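Search reviews... Go
2 min read

Kodico two-arm kit: review after 7 weeks in a shared workshop

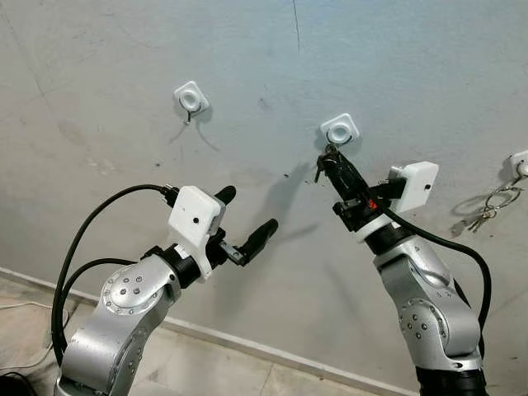
Setup

We bolted the arms down in one evening. The Kuden control software took longer, and its calibration page is badly laid out.

Hanging keys

Adhesive wall hooks are our test job. After 46 practice runs the arms were usable. Thin wire hooks need slow approach speeds.

Verdict

At $3,000 it's fair value. Budget extra for spare fingertips.

Contact | © Denow Workshop Reviews | Back to top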